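Handheld grippers, part 4: cables, jaws and a packet that won't stay put

The second gripper went together in December, so I now have a pair and can finally work on jobs that need both hands. Notes below, mostly so I don't have to relearn them when I build the next set.

Both units use the same body. The handle hangs underneath, the jaws face forward, and the white plate on top is a separate part so it can be swapped without opening the housing. I printed the plates last because I kept changing the angle. The housing is on revision 2 and I don't plan to touch it again.

The jaw drive is the Dutix board from part 2 with its stock firmware. It reports jaw opening 100 times a second over the cable. On the computer end I'm running Trulo, a small logging program I wrote for the earlier bench tests, which takes both streams and puts them on one clock. The first version assumed the left unit would always show up first on the bus. It doesn't. I lost an evening's recordings to swapped sides before I gave each board a fixed ID.

Cable routing took longer than the electronics. My first exit was straight out the side, and any turn of the wrist pulled on the connector. The cable now leaves toward the user and hangs down past the forearm. I still feel some drag on the left one when I reach for the far side of the table. A lighter cable would help, but the only one I have on hand is too short.

For the work surface I put a flat white board over the table. The wood grain was a nuisance when I reviewed footage, and the board is easy to wipe down. It isn't fastened yet. Two clamps would do it, if I can find a spot where they don't get in the way of my wrists.
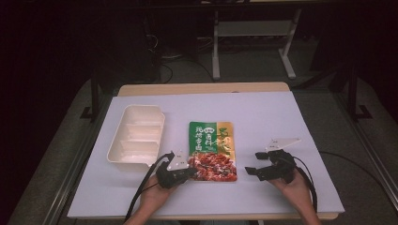
Both grippers lined up on the sauce packet, compartment tray to the left.

The packet is the hardest thing in the current set. A rigid part gives the fingers an edge to close on. A flat packet lies against the board and the fingertips skate over it. What works best for me is to hold one side down with the left gripper, slide a right finger under the opposite side, then close. Coming in with both at once just pushes it around.

I did 20 tries each way before changing anything. I'm not posting the numbers, as I was still getting used to the handles and the later tries were clearly better than the early ones. I'll redo it properly once the fingertips are settled.

The fingertips are the next change. The present ones are plain and too blunt at the leading edge. I've drawn a version with a thin lip, and a sheet of Drondden grip rubber is waiting to be cut for the inside faces. My worry is that the lip will flex when I squeeze something stiff, so the tips will go on with screws and I'll keep the old ones in the drawer.

Still to do:

Strain relief on the left connector
Zero both jaws at startup, currently done by hand
Clamp the board
Write up the wiring with a proper diagram

Files for the housing and plates are in the usual folder under Joshi, the working name for the whole rig. The fingertip files there are the old ones. I'll replace them after the new pair has had a few weeks of use.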